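3.2 Closing and sealing

Sealing was the least uniform step of the packing line. At both sites, Unholm and Flillau, the written procedure called for a single strip of clear tape along the top seam, carried a short way down each end. Packers were free to choose the position of the carton and the order of work. We logged 973 cartons in August, of which 176 had been closed with more tape than the procedure required. Most of the excess was found on the smaller cartons, where the strip has little flat surface to hold and packers tended to add a second or third pass.

Two working patterns were common. In the first, the packer sealed each carton as soon as it was filled. In the second, filled cartons were left open and closed in a batch. Batch closing reduced the number of times the dispenser was picked up and put down, but it needed more table length. Tape use per carton did not differ between the patterns by more than the error of our weighing method (Tamayo, Section 2.4).

Sealed cartons were generally stood upright along the far side of the table, which left the near side free for the carton in hand. Figure 4 shows both parts of this layout. 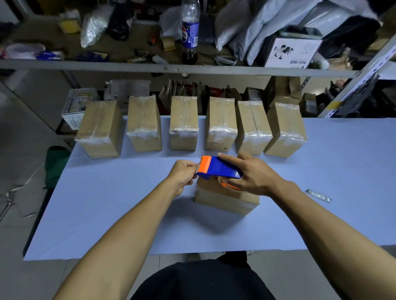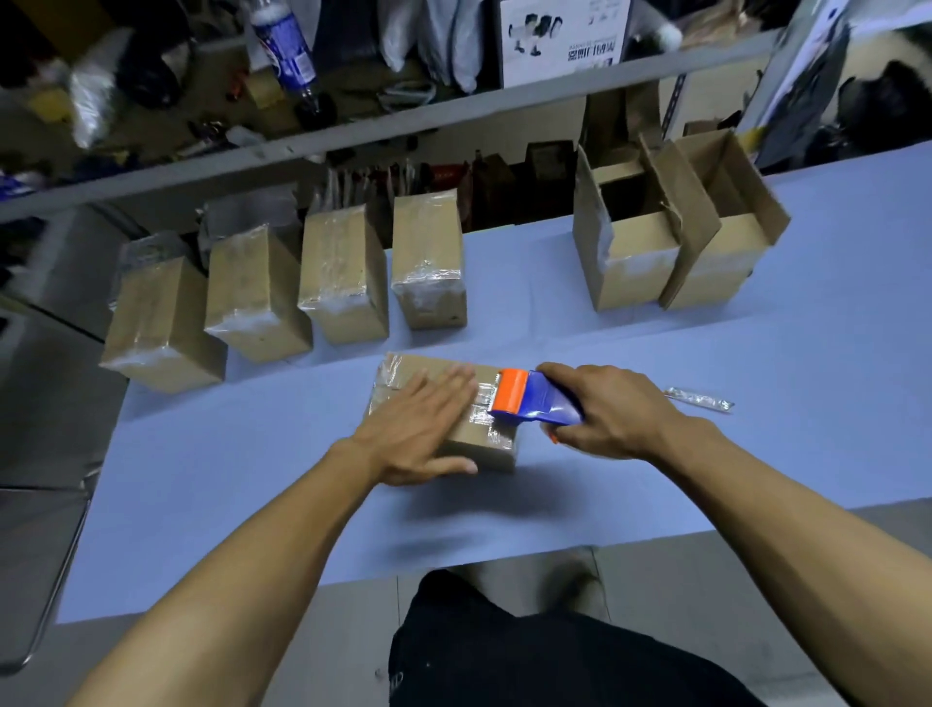
Figure 4. Sealing with a handheld dispenser at a covered table, with sealed cartons standing along the far side.

Seam strength was tested on 37 cartons drawn from the Erow shipments. Each carton was loaded with its usual contents and dropped on one corner from table height. The seam opened on 14 of them. In almost all of these the end overlap was shorter than specified, and extra layers on the top face gave no measurable benefit. Overlap length was therefore kept as a separate variable in the analysis of transit damage in Section 4, and layer count was dropped.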